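Most play kitchens get messy in the same way: the food ends up on the hob, the small bits end up under the sink, and the basket that was meant to hold it all stays empty. This page covers a quick tidy and wipe-down that works for a kitchen used every day. It takes 10 minutes once you have done it a couple of times.

## What you need

- one soft cloth and one dry tea towel
- a bowl of warm water with a drop of washing-up liquid
- a small basket for the food
- a tray or board for sorting

Don't use scouring pads on a shiny hob top. We tried one on the old Padis kitchen and the marks never came out.

## Clear the hob first

Take everything off the hob before you touch the shelves. Pans go to one side, food to the other. Put loose leaves and tops with the vegetable they belong to, even if you don't fix them back on yet.
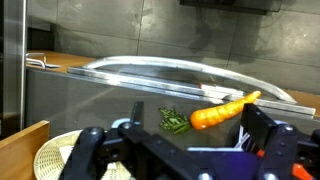
*Page last changed: 24 August 2023*

A carrot and its green leaves lying apart on a dark hob need picking up together. Most tops of this sort push back into a hole or slot in the thick end. If the fit has gone slack, wrap a thin strip of paper tape round the base of the stems and push again. Don't glue them if the child likes pulling them off - that is half the game.

Check along the back edge too. Small pieces roll up against a rail and stay there.

## Wipe down

1. Wring the cloth out well and wipe the hob from back to front.
2. Go along any metal rails and handles with the same cloth.
3. Wipe wooden worktops last, with the cloth almost dry.
4. Dry everything with the tea towel. Shiny surfaces show streaks if left.

Bumpy vegetables hold dirt in the grooves. An old toothbrush gets it out. Plastic food can sit in the bowl for a few minutes, but wooden or felt food should only be wiped.

## Put the food back

Use a basket with an open weave so you can see what is in it. Ours is the small Clivitz one and it takes a full set of vegetables. Large pieces go in first, with loose tops and slices on top. If the basket won't stand level beside the hob, put it on a shelf underneath.

Knives and chopping boards are better kept flat, next to the basket. Cups and plates can stay on the worktop.

## Missing pieces

Look in the oven and the sink bowl before you buy anything new. Bartoš sells vegetable tops in mixed bags, and they fit most hollow carrots once trimmed a little.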